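News > Community > Winter Coat Drive

May
By the Derkeck press desk

Derkeck opens its coat room to the whole town

DRISGATE. Derkeck is delighted to announce that its winter coat drive will come back bigger than ever, with a new folding and sorting room at the Sadeck Hall on the north side of Drisgate. The room opens to the public at 4 in the afternoon, and anyone with a coat to give or a coat to find is welcome to walk in.

Last season the drive passed on 434 coats, our best total so far, and we could hardly keep up with the folding! This time we have long tables, better light and 200 hangers on loan from Shojaei, the dry cleaner on the corner, which has also offered to wash any coat that comes in needing it (thank you, thank you).

Padded jackets are what people ask for most, and they are also the trickiest to put away. They puff up, the zippers catch on the lining, and straps end up wherever they like. So every jacket gets spread out on a bed or a blanket first, pockets checked, flaps and snaps sorted out, and only then do the sleeves go in and the hem come up.
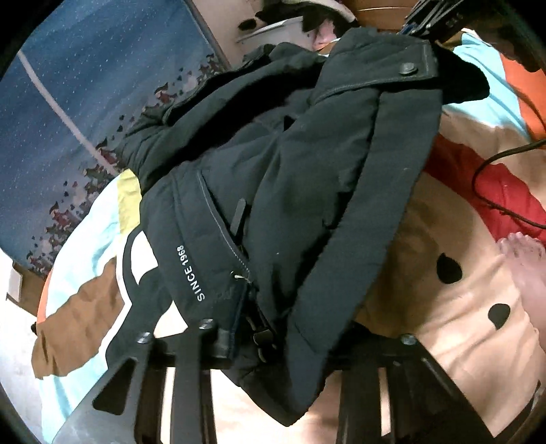

Shojaei would like everyone to close the zippers before folding, as an open one can snag the quilting on the next coat in the pile. We have added that to the card that hangs over each table, along with a reminder about pockets. Bus tickets, gloves and one very old cough drop have all turned up in ours.

The folding evenings are open to all ages and last 30 minutes, with a break for cocoa if the group wants to carry on. You don't need to be good at folding. Some of our neatest stacks last year came from people who had never folded a thick jacket in their lives, and it's a lovely way to meet the neighbors.

Coats of every size can be dropped at the side door of Sadeck Hall. Children's sizes are especially welcome, as are long coats and anything with a hood. Please leave blankets and shoes for the fall collection.

Comments

marnie_b
Do you take coats with a broken zipper? I have two good ones that just need a new pull.

Derkeck
Yes please! Pin a note to the sleeve and we'll put them on the mending rail.

oldmillroad
Went last year and still fold my ski jacket the way they showed us. Fits in half the drawer now.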